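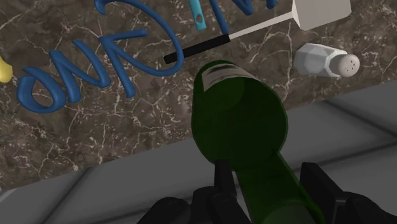 **October, glaze bench, 14:30**

Second batch of the Plikley iron glaze out of the small kiln. Weighed in 3,961 g dry, sieved it twice, left it overnight. Thicker than last time – it went on like single cream and I added 197 ml of water before dipping.

12 tiles fired, all on the Dritley buff clay. Ten are fine. 2 have crawled at the corners, both from the back shelf, and I suspect dust, as I didn't sponge that shelf's lot.

Colour is closer to the Gittins sample than batch one, a bit redder where it pooled. Still some pinholes on the thick edges. Will try a slower cool between now and the next firing and leave everything else alone.

Stomar cones have run out. Order more, and ask if they still do the small box.

Kiln log is in the drawer – please write the top temperature in it, last two entries are blank.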